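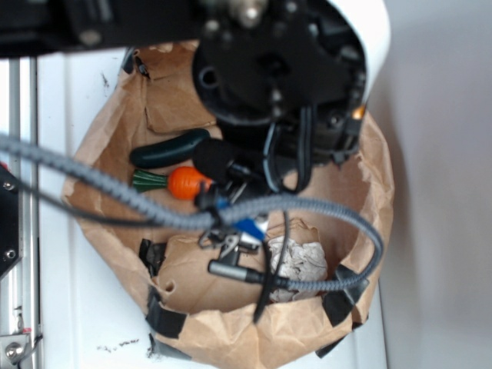

Do hours spent on training count towards the club's service total?
Only when the training is for a named project. General leadership sessions go in the other column, and the clubs have been told this before.

Workshop notebook, August

Started the morning with the service hour sheets from the term just gone. The district wanted 2,000 hours across the eight clubs in the scheme. With everything typed in we stand at 1,943, so almost there, and I would sooner report that figure than chase people for hours they half remember. Rellitz sent theirs as photographs of a wall chart, which took most of an hour to read. Favach used the new form and it went in without trouble.

One query left open. The Bošković school has put down the same park clean-up under two headings, community and environment. I have entered it once under environment and written to their staff adviser. If she wants it under the other heading, the total does not change.
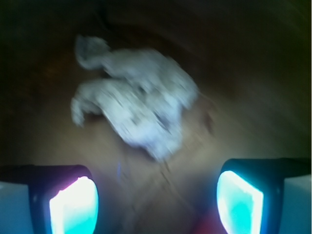
Nikola Hoxha

Spent the rest of the morning on the joint project plan. The clubs at Favach and Rellitz both want to do reading afternoons with the younger children, and both want the hall at Mitska, on the same afternoons. I rang the two club presidents one after the other. Neither had spoken to the other, although their schools share a bus. They are now going to meet before term begins and come back with one timetable.

Things I asked them to settle:
Who holds the key and who brings it back.
Which adult from each school will be in the room. It has to be a member of staff, and a parent will not do for this.
What happens to the books afterwards. Last year they sat in my car until spring.
Whether the little ones get a snack, and who checks for allergies.

The Rellitz president also asked if her club could invite the exchange students to read in their own languages. I said yes. She should get the texts to the primary teachers a week ahead so they can look them over.
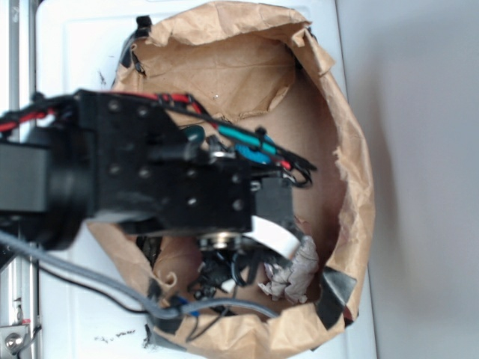 Induction session for new members

We have 38 names down for the induction, more than the small room takes comfortably. Moving it to the dining hall. I want tables pushed together and the clubs mixed up, because last time each school sat in its own corner and left again without talking to anyone.

Order of the afternoon as it stands: a short welcome, then the history of the scheme (keep this brief, it dragged), then the planning exercise. The exercise worked well on paper but the instructions ran to two pages and most groups never got to the budget. I have cut it to one page. Each group gets a made-up town with one problem, a small sum of money and a month to spend it. They have to say who they would ask first, before they say what they would buy. Tried it on my nephew at lunch and he bought everything first, then asked who lived there.

Still to write: the sheet on what a club officer does. The old one makes the secretary's job sound like punishment. In the better clubs the secretary is the person who keeps the thing going, and the sheet ought to say so. The Favach secretary has offered to write a few lines about how she runs her meetings. Her notes are short and have a name next to every job, so I will probably put one in as a sample, with the names changed.

Adviser handover is the other worry. Two of the schools are changing their staff adviser over the summer, and in both cases the person leaving has all the contacts in their own email. I have asked for a plain list of the people each club deals with — library, council office, food bank, sponsor — 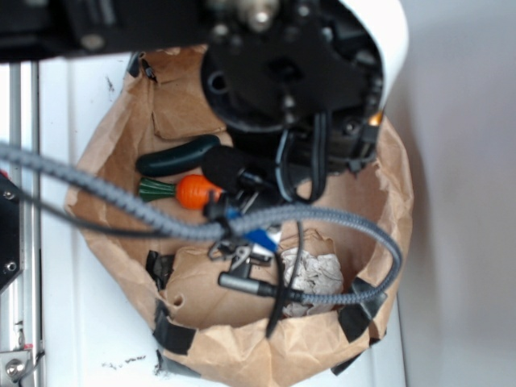
and for a date by which the new adviser will have met the sponsor in person. Phone is fine if they cannot travel, but it must be before the first club meeting. Mitska has done this already. Nothing back from Bošković, will ring again after four.

Left for next time: print badges, confirm dining hall, chase permission slips from Rellitz, find the box of old banners. The banner with the wrong spelling should be thrown out if it turns up.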